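Wornton Library Reading Circle
Minutes of the May meeting, held in the upstairs room at half past six

Welcome and apologies
The chair welcomed everyone back and said how very nice it was to see the room so full on such a wet evening, with a particular hello to our four new members, who we hope were not put off by the stairs. Apologies had come in from the secretary's usual stand-in and from two members who are away walking. The minutes of the last meeting were read and agreed, with one small correction: the book we gave up on in the spring was the second in the series and not the third, as several people were keen to have put right.

Matters arising
The box of large-print titles has now come back from the Hedholm branch, and with it a couple of books that belong to them and will have to go back in the next van. The missing copy of the Bostano short stories has been found on the returns trolley, where it had plainly been for a good while, and the member who had so kindly offered to pay for it was told, to general cheering, that she could keep her purse shut.

This month's book
We had a long and very enjoyable talk about The Balaskas Letters, a family story told almost wholly through post sent between two sisters over the best part of a lifetime. At 638 pages it was a good deal longer than our usual choice, and the chair asked for a show of hands from those who had reached the end. Most had. Those who hadn't were thanked for owning up and given the choice of covering their ears for the last quarter of an hour, though in the end all of them stayed and listened.

Opinion was warm on the whole. Several members loved the younger sister's voice and felt they would have known her letters anywhere, even without the name at the bottom. Others found the middle heavy going, and one said that from page 300 onwards she had started reading only the letters and skipping the shopping lists tucked in between them, at which another member protested that the shopping lists were the best part and that you could follow the whole marriage through what was bought for supper. This was talked over at some length, with a good many examples read out. The ending divided us, half finding it a relief and half wishing for one more letter. The average mark came out at a very respectable seven out of ten.

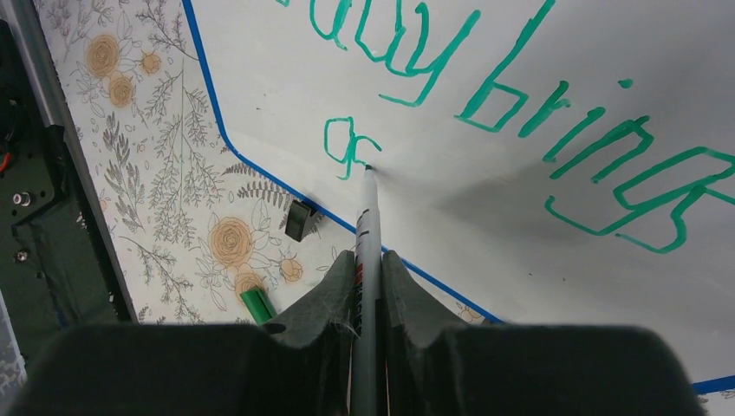
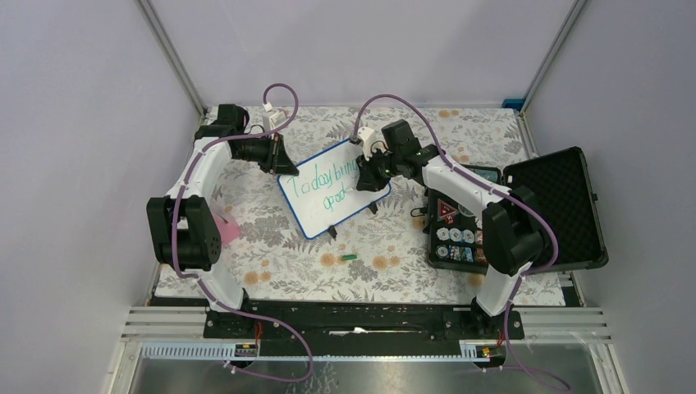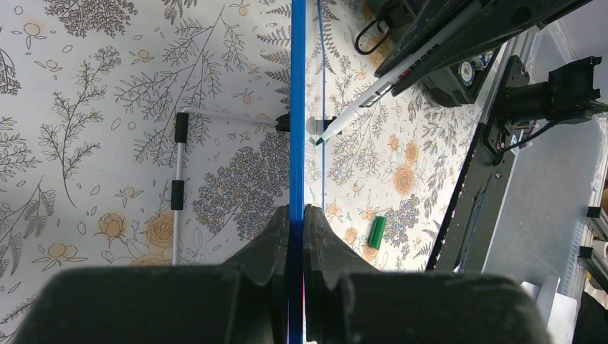
Next month's book
Three titles were put forward. After a rather close vote we settled on the Hedholm lighthouse novel, chiefly on the strength of its being short, and the library has promised to have the reserved copies behind the desk by the end of the week. The runner-up, a life of a travelling bookseller, will be held over for the autumn so that it isn't forgotten.

Children's summer reading
The library has asked whether we would once again lend a hand with the summer reading scheme, and everyone was happy to say yes. The target is 100 children signed up before the schools break up. Members are wanted to sit and listen to the children talk about what they have read, an hour at a time, and last year's helpers spoke up very fondly for it. A sheet went round and came back nearly full, but the early afternoons still need filling.

Money
The tea tin and the spring book sale between them leave us with £100 in hand. It was agreed to put part of this towards the author visit in the autumn, and to buy a new kettle, the old one having been grumbled about at every meeting this year.

Any other business
A member asked whether we might start a quarter of an hour earlier in winter for those who catch the Bostano bus. This will be looked at again in September. Thanks were given for the ginger cake, and the recipe has been asked for.

The meeting closed at ten past eight.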